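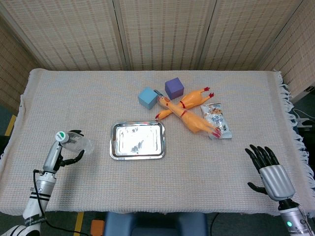

How We Taught Two Robot Hands to Share a Table

Have you ever tried to pick up a jellybean while wearing a big winter mitten? You can do it if you are patient, but it takes a lot of tries and a fair amount of grumbling. Robots have that kind of trouble with nearly everything, and for most of this winter a few of us have been trying to help one get better at it.

We work in a shared workshop called Rolletley. It's a place where neighbors can come in and use the saws, the sewing machines and the good glue, and at the back there is a corner for people who like robots. Our robot is named Mahuika. Brodie Harawira picked the name, and he also did most of the wiring, which took him 11 evenings and a great many sandwiches.

Two arms, two kinds of hands

Mahuika has two arms, and you might expect them to match, the way yours do. They don't! The left arm ends in a gripper, with curved black fingers that close on things. It is a bit like the tongs you might use to pick up corn on the cob. A gripper is simple, and simple things are easy to fix when they go wrong. It can hold a plastic water bottle sideways, and that's harder than it sounds. Squeeze too softly and the bottle slides away. Squeeze too hard and it goes crunch.

The right arm ends in a hand that looks much more like yours, with black fingers that have joints in them, and a thumb. Hold up your own hand for a moment and wiggle it. Now touch your thumb to the tip of your little finger. Every bend you just made is a joint, and in a robot hand somebody has to work out when each one should move, and how far. Jolene Dunstan wrote that part of our program, and she says it was like teaching a spider to play the piano.

Why rubber chickens?

When you practice catching, you probably don't use the same ball every time. We wanted lots of different shapes and feels, so we raided our cupboards. Foam cubes are good for beginners, with their flat sides and their squish. A shiny steel tray is tricky, and the reason is rather interesting: it acts a little like a mirror, so a camera looking at it sees blurry bits of light and dark that belong to other things in the room. A snack bag lying flat is tricky too, as there's not much of an edge to grab.

And then there are the rubber chickens. They are orange, with red beaks and red feet, and they bend wherever they like. A cube is the same shape whichever way you put it down, but a chicken can flop a different way every time. If you cross one over the other, the robot has to figure out where the first chicken stops and the second one starts. (Fergal Dolan brought them in, and he would like them back when we're finished.)

How a robot practices

The first time we tried the chickens, we gave Mahuika 30 turns. It managed 3. Brodie made everyone tea, and then we looked at what had gone wrong. Mostly the fingers were closing too early, before they had reached the chicken at all. So Jolene changed the timing and we tried again, and then changed it again, and by the end of February we had done 200 turns. It still misses. It misses less, though, and it has gotten very good with the blue cube.

You can try being a robot at home

You'll need kitchen tongs, a friend, and some things that won't break, such as a sock, a sponge and an empty plastic bottle. Sit at a table and put the things in front of you. Hold the tongs in one hand and keep your eyes closed. Your friend has to tell you where to move, using only small, plain instructions: "left a little," "down," "stop," "close." Your friend can't say "get the sock," because your arm doesn't know what a sock is yet.

Then swap places. You'll find that giving the instructions is the harder job - at least, it was for us, and Fergal and I got quite cross over a sponge.

Next we want Mahuika to pass something from the gripper to the hand, so that both arms have to work together. We'll start with a foam cube. The chickens can wait their turn.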